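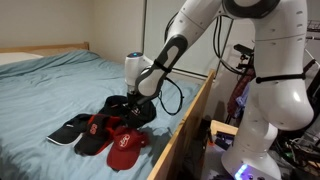 **What is the anniversary edition of *Brindora*?**

It is a restored home video release of the film musical *Brindora*, issued by Munham Home Entertainment on July 16, 2021, to mark 40 years since the film opened in theaters. It contains the full roadshow version of the film, which had not been sold on any home format before.

## Background

*Brindora* is an American film musical adapted from a stage show of the same title. It was produced by Munham Pictures and shot mostly on sound stages, with exteriors filmed in the town of Sevier. The story follows a touring opera company stranded in a river port during a customs strike. The film has 11 musical numbers, two of them written for the screen and absent from the stage score.

The film was first shown as a roadshow attraction, with reserved seats, an overture, an intermission and exit music. After the opening engagements the distributor prepared a shorter general release version. The cuts removed the overture, the entr'acte, one complete song ("The Harbor Ledger") and the second verses of two others. The general release version was used for television, videocassette, laser disc and the first DVD, and for many years it was the only one in circulation.

## Source elements

The original camera negative had been cut to match the general release version. The trimmed negative sections were not kept with it. A search of the Munro vault, where Munham Pictures had stored its laboratory materials, turned up a set of separation masters made from the negative before it was shortened. The masters were complete except for the last part of reel 4, where the yellow record had shrunk too far to be registered with the others by photochemical means.

The restoration used three kinds of picture source:

- the original camera negative, for all footage common to both versions
- the separation masters, for the footage removed after the roadshow run
- a theatrical print, for a short passage in reel 4 where neither of the other sources could be used alone

Footage taken from the masters is slightly softer than footage taken from the negative. The difference is most noticeable at the start of "The Harbor Ledger," where the source changes in the middle of a dolly shot.

## Picture restoration

The negative was scanned wet-gate to reduce the visibility of base scratches. Each of the separation masters was scanned as a black-and-white record, and the records were combined digitally. Differential shrinkage was corrected by warping two of the records to match the third, shot by shot. Color fringing remains at the corners of some wide shots.

In all, 363 shots received manual repair beyond the automated cleanup pass. Most of these were next to optical transitions, which had been printed on a duplicate stock that faded faster than the surrounding negative. The dissolves and fades were not rebuilt from their component shots, as the components had not survived. They were instead regraded to reduce the color shift at each end of the transition.

The color reference was a print held by the studio and judged to have little fading. Earlier video masters had been graded brighter, particularly in the night scenes on the quay. The restored version is darker in these scenes and has a warmer balance throughout. Film grain was retained. The aspect ratio is that of the original theatrical presentation, whereas the DVD had been cropped slightly at both sides.

## Sound

Roadshow prints carried a 4-track magnetic soundtrack with three channels behind the screen and one surround channel. General release prints had a mono optical track, which was the source of the audio on all earlier home video editions.

The magnetic master for the roadshow version survived with the separation masters. It had been made on acetate stock and showed early signs of vinegar syndrome, but it could be played after conditioning. The transfer was made in a single pass for most reels. Dropouts in the left channel of the overture were filled with material from a music-only recording made at the scoring sessions.

The disc offers the following audio options:

| Track | Source | Notes |
|---|---|---|
| Surround, lossless | Magnetic master | Default track; original surround channel split to two speakers |
| Four-channel, lossless | Magnetic master | Original channel layout |
| Mono, lossy | Optical track | General release version only |
| Isolated score, lossy | Scoring sessions | Stereo; gaps where recordings are missing |

Vocals in the magnetic mix follow the position of the performers across the screen. In ensemble numbers this causes voices to move between the front channels as the camera angle changes. The practice was common in roadshow musicals and is preserved in both magnetic-source tracks.

## Contents

The edition was sold as a two-disc set. The first disc holds the roadshow version. The second holds the general release version and the supplements, which consist of the theatrical trailer, a reel of costume tests without sound, a gallery of lobby cards, and a short program on the restoration. A booklet reproduces the printed souvenir program sold at the roadshow engagements.

Subtitles are provided for dialogue and lyrics. A separate lyrics-only stream can be selected with either version. The overture, entr'acte and exit music play over a still card taken from the souvenir program. In theaters the same music was played with the house curtain closed and no image on screen.

## Release history

A theatrical preview of the restored film was held in March of the release year at a single screen in Sevier. The disc followed in the summer. The first pressing had an authoring fault that caused the lyrics-only subtitles to appear early during the second act of the general release version. Replacement discs were supplied on request, and later pressings carry a revised matrix number but no change to the packaging.

A digital version of the roadshow cut was offered for purchase on the same day. It included the surround track only and omitted the isolated score. The general release version was not offered in digital form.

## Differences from earlier editions

The videocassette and laser disc editions were drawn from the same video master, which had been prepared for television and included a shortened end title. The DVD used a newer transfer from an interpositive and restored the full end title, but not the roadshow footage. The DVD supplement titled "Along the Quay," a promotional short, was left out of the anniversary edition, as was the karaoke feature built from the mono track.

## See also

- Roadshow theatrical release
- Separation master
- Magnetic film sound
- Film preservation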